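About Brandum

Brandum supplies and launders terry towels for small hotels, guest houses and swim clubs
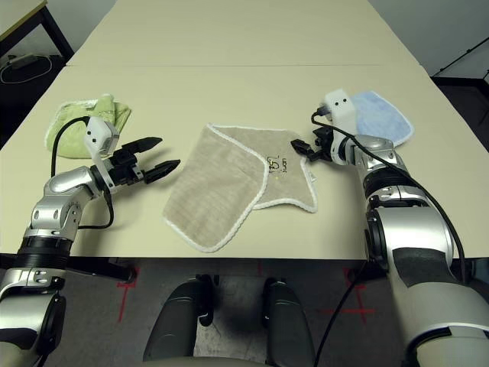
Towels in beige-gray, light green and pale blue on the table.

Brandum is a towel service. We buy terry cloth, mark it, rent it out, wash it, fold it and deliver it again. The company was set up by Bogdan Lazăr, who had spent his working life in hotel laundries and wanted to handle one class of goods only. We do not take bed linen, table linen or uniforms.

What we handle

The stock is divided into two lines. Otodov is the bath line, supplied in hand, bath and sheet sizes. Kostilico is the pool line, cut longer and woven with a tighter loop, which holds up better in chlorinated water. Both are all-cotton terry. Current accounts number 102, most of them with fewer than 40 rooms.

Customers may specify a color, a border or a printed mark. Color is assigned per site where possible, so that goods from two sites can be separated on sight if a bag label is lost. Borders are checked at every fold. A lifted border is repaired once. The second time, the towel is withdrawn and cut down for cleaning cloths.

How a towel is folded

Folding is done by the piece on flat tables with a light surface. Lint, loose thread and faint stains show up more readily on a pale top, and a joined top can be extended when the sheet sizes come through.

Towels reach the table in whatever shape they left the bin. The folder finds two neighboring corners, opens the cloth to its full area, and pulls the edges straight before making the first fold. A corner left turned under at this point produces a thick spot in the stack and a visible diagonal in the finished piece. Folding starts only when all four corners are out.

The standard bath fold is in half along the length, then in thirds across the width, border inside. Pool towels are folded in half twice and rolled if the customer requests it. Printed marks finish face up on the front panel. Hand towels are stacked in tens, bath towels in fives.

Rejects are set to one side of the table and are not refolded until they have been inspected under the lamp.

The building

We occupy a single-floor unit of 1189 square meters. Soiled goods enter at the north door and clean goods leave at the south door, and the two routes do not cross. The folding area is next to the dispatch racks. Racking provides 337 numbered shelf positions, assigned by customer and by size.

Washing begins at 5:30 a.m. and the last van is loaded at 2:00 p.m. The plant closes for maintenance during the last week of December. Customers receive double stock beforehand.

Ordering and samples

New accounts start with a stock count at the customer's site, followed by a trial period of four weeks. The minimum rental is 273 pieces across all sizes. Sample sets contain one towel of each size in the chosen line and may be kept.

The customer program, Filip, lists pieces delivered, pieces returned and pieces withdrawn for each site. Login details are issued with the first delivery. Missing pieces are billed at the replacement price shown in the contract.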